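Search this guide Enter a keyword Go

Brukon Two-Arm Bench Cell: Set-up Guide
Section 2. Before you order

Do this section before you sign anything. The quote is the cheapest part to change.

1. List the objects you want handled. Use your own, including the slippery, see-through and awkward ones. Sales demos favour blocks.

2. Run the list in simulation first. The Gosetura licence is $900 a year and covers both arms.

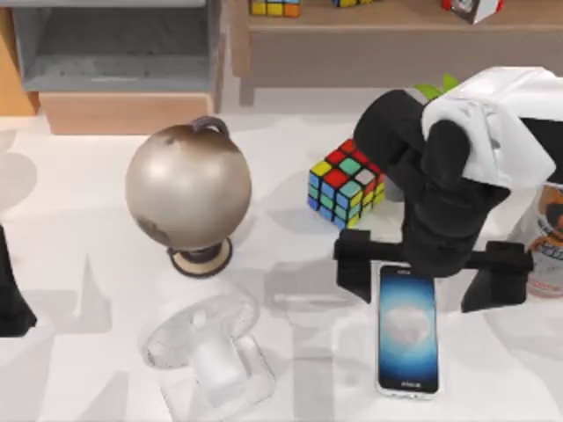 3. Allow four weeks of simulated trials. Log every failed grasp, and don't let the vendor do the logging.

4. Price the extras: spare fingers, covers, mounting plate. Ours came to $667 and none of it was in the February quote.

CAUTION: A good simulated score is not a purchase case. Clear glass and shiny metal may behave quite differently on a real bench. Ask for a trial on your own objects, in writing.

NOTE: "Payback period" figures in the brochure assume the cell never sits idle. Put in your own hours.

Comments

Tariq Rizvi: Step 4 is spot on. Carnireo wanted extra for the covers too.

Kamonchanok Thongsuk: Does the licence price include updates? Our rep went quiet when I asked.

We use cookies to remember your settings. Accept Manage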